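Robot Arm Joins the Sorting Line at Zendcombe Kit Packer

Pikdale trains its packing staff to run the new station, and the hourly count comes off the wall

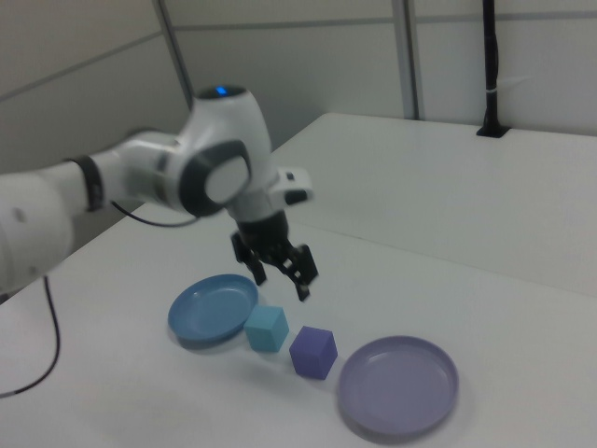
The arm above two plates and two cubes at Pikdale in Zendcombe. Photo: Pikdale

ZENDCOMBE, July 27, 2025 — Pikdale, which packs learning kits and play sets for preschools, has put a robot arm to work at its Zendcombe site and is moving the people who used to do the sorting by hand into new jobs on the same floor.

The station was supplied by Erkomness, an automation firm. It handles the step that comes before packing, when plates and cubes of different colors have to be matched and grouped so each kit goes out with the right set. Until this spring that was done entirely at hand tables, by a team of eight working in shifts.

None of the eight has been let go, according to site manager Rhys Dunstan. Two now run the robot station. The others have moved to final inspection, repairs and returns, or have stayed at the hand tables, which still handle small orders and anything with soft parts.

"We had people doing the same wrist movement all day, and we had the sick notes to go with it," Dunstan said. "That was the first thing we wanted to change. Speed came second."

Speed is still an open question. A full shift at the hand tables turns out 2000 sorted sets. The robot station is at 1000, and Dunstan said he does not expect it to catch up before September. It stops when a piece lands on its side or when two pieces are pushed too close together, and an operator has to clear the problem and restart it.

Adhiambo Nyaga worked the hand tables before she trained as one of the two operators. Her shift now starts with a check of the gripper and the cables, followed by a test run with a few pieces. After that she loads trays, watches for stops and writes down the cause of each one.

"My hands feel better at the end of the day," Nyaga said. "My head is more tired. At the table you could talk to the person next to you and your hands kept going. With this you have to pay attention, and you're on your own for a lot of it."

The company has tried to deal with that last point by having the two operators share a shift for part of each day, so that one can step away. Workers had asked for it in the first month.

They also asked for the hourly count board to come down. The board, which hung by the hand tables, showed how many sets each table had finished. Staff said it made little sense once some of the work was being done by a machine, and they worried the robot's numbers would go up next to theirs. Dunstan agreed to remove it. Counts are still kept, but they are read out once a week for the whole floor.

Pay was harder to settle. Operators get a higher rate than sorters, and so do inspectors, but people who stayed at the hand tables saw no change at first. Oluwatosin Oyewole, who speaks for the packing staff in talks with management, said the company has since agreed to a smaller raise for the hand tables, starting in September.

"The people at the tables are taking the odd jobs now, the ones the arm can't do," Oyewole said. "Those are slower and they take more skill. It was right that the pay should move too."

Oyewole said the staff would like a written promise that operator jobs will be offered inside the company first if a second station is bought. Dunstan said he supports the idea — the wording is still being worked out.

Myrto Dimitriou, who led the installation for Erkomness, spent her first days on site at the hand tables before any equipment was set up. She said the sorters knew things that were not in the work instructions, such as which colors get mixed up late in the day when the light changes. The layout of the station was altered twice after those talks.

Training took longer than planned. The first course was built around slides, and several workers said they learned little from it. It was replaced with practice sessions in which trainees loaded pieces badly on purpose and then had to get the station going again. Sakda Ruangrit, a former sorter who moved to inspection, took the course as well and covers when an operator is out.

"I like inspection and I want to stay there," Ruangrit said. "But I wanted to know how it works. If it sends me a wrong set, I can go over and tell them what probably happened."

Pikdale has not decided on a second station. Dunstan said the company will look at the stop records, the sick leave figures and the results of a staff survey before it makes a choice.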